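Fui ao dia aberto da Wasance de pé atrás, confesso. O convite falava em «repensar o frio doméstico», e quem já visitou três ou quatro destes espaços sabe que, na maior parte das vezes, repensar quer dizer pintar de branco e subir o preço.

## A chegada

A inscrição custou 15 euros, com direito a café e a um saco de pano que ficou em cima do balcão. Éramos 40 no primeiro turno, gente a mais para o corredor por onde nos levaram. A visita começou com oito minutos de filme institucional, música de piano incluída. Aprendi que a empresa tem 1200 metros quadrados e que gosta muito da palavra «essencial».

Depois veio a sala das arrumações, montada com a Cludora, que vende caixas para despensa. As caixas são boas, encaixam bem umas nas outras. O que não me convenceu foi a conversa de que quem arruma por alturas desperdiça menos comida. Perguntei de onde vinha essa conclusão e responderam-me que era «a experiência dos clientes». Fica registado.

## Os frigoríficos pequenos

Era o que eu queria ver. Vivo num T0 e o meu frigorífico faz mais barulho do que a rua, de modo que qualquer promessa de silêncio me interessa – e me deixa desconfiado. A demonstradora, Sumampouw de apelido, foi simpática e sabia do que falava, mas a cada pergunta sobre consumos remetia para uma ficha técnica que ainda estava «em revisão».

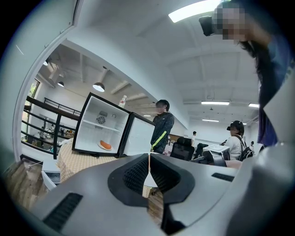 **Otis Pettigrew**
*Colaborador, secção Casa e Visitas*

O mini-frigorífico estava de porta aberta, em cima de uma mesa com toalha bege aos quadradinhos, e lá dentro havia um prato branco com uma única coisa cor de laranja, oval, que tanto podia ser uma salsicha como um pão. Para mostrar capacidade, é pouco. Eu teria gostado de ver um litro de leite, uma alface, a panela da sopa de ontem. A prateleira é fina e atravessa o interior por baixo de uma ventoinha redonda, cinzenta; perguntei se se tirava para lavar e disseram-me que sim, sem a tirarem.

Quanto ao silêncio, numa sala cheia de gente a falar não se avalia nada. Pedi para voltar ao fim da tarde, com menos público – ficaram de me escrever.

O outro modelo, o Pastlow, só chega em setembro. Vimos um folheto.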